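Rakena Bench Fixture Kit

A kit for anyone building a pick-and-place corner at home or in a shared workshop. You get the green fixture, the dark gray cubes and the flat square tiles, all sized for a small two-finger gripper and an ordinary wooden table.

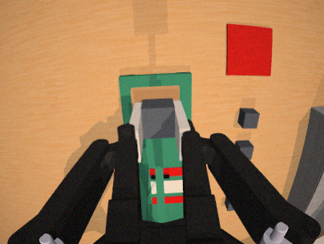
Elsie Merrick
Kit designer, Rakena

I drew the first one up in June for my own bench, and I've been fussing with it happily ever since! Every part comes with a matching simulation model, so you can try out your moves on screen before you clear off the table – and I really do suggest a few evenings of that first.

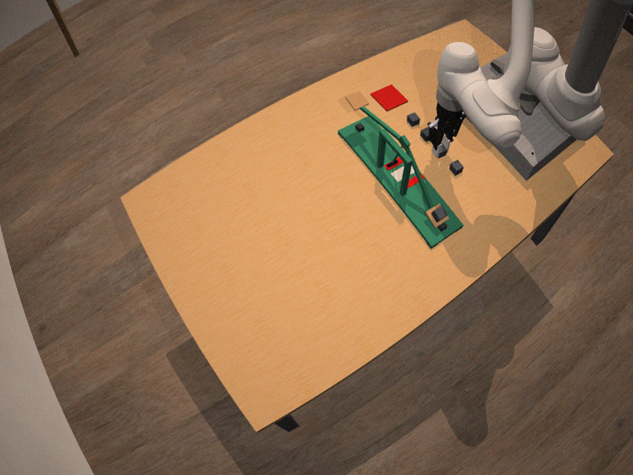 Set the base down at whatever angle suits your arm's reach, then leave it alone while you teach your positions. Spare cubes come in bags of 4.
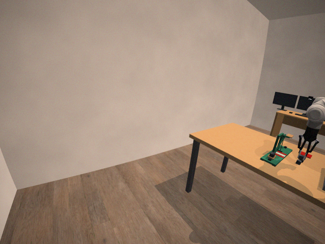
Simulated workshop with the green fixture and arm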